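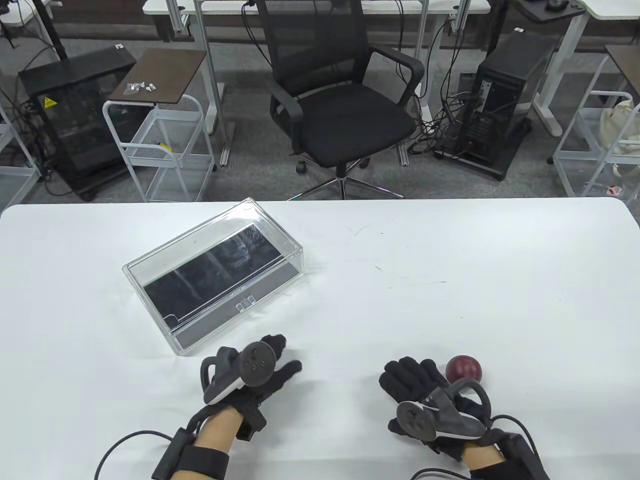

Glove month on the bench

I've spent most of this month with my hands strapped into trackers, and I've got opinions! We're choosing between two ways of teaching the arm to pick and place: gloves with a motion controller on the back of each hand, or the Femano hand-held gripper with its own little camera. The job is deliberately dull — things go into a clear box, things come out again — and I've set us a target of 200 runs for each.

The gloves won me over quickest (you just reach for the thing, lovely), although the wrist straps and cables take a bit of getting used to. 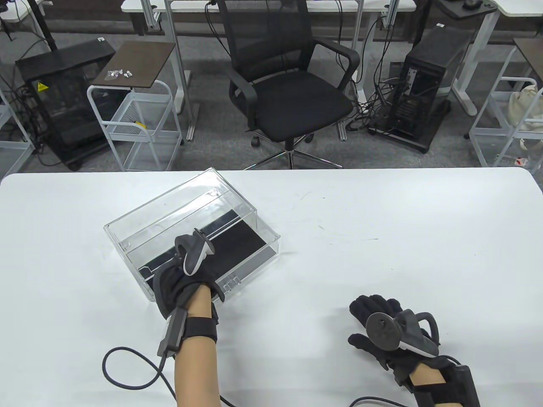

What the cameras see

Clear acrylic is a pain. The head camera gives you the whole table, so you always know where both hands are, but small see-through parts nearly vanish at that distance. Close up you get the rims and edges, and our Nero software lost track in 13 runs with the close view against 55 with the head view. 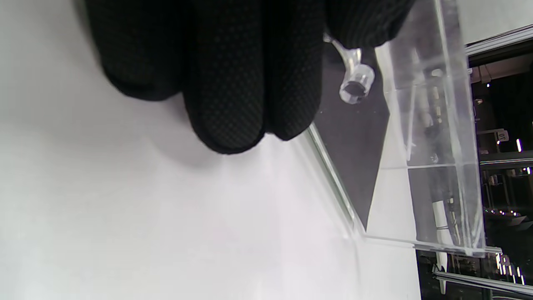
Kerubo Kinyua thinks I'm being too kind to the close-up camera, and wants the whole lot repeated with faster hands before we order anything. Blur was her main worry, and she's got a point. 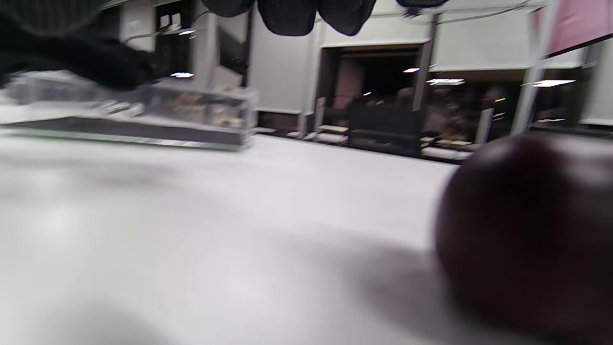
So next up is a shorter shutter time and a second go with the quick runs. I'll have the numbers in the December issue, along with the first try of the Flastier controller.

Contact: the Salameh newsletter desk | © 2026 Salameh | Back to top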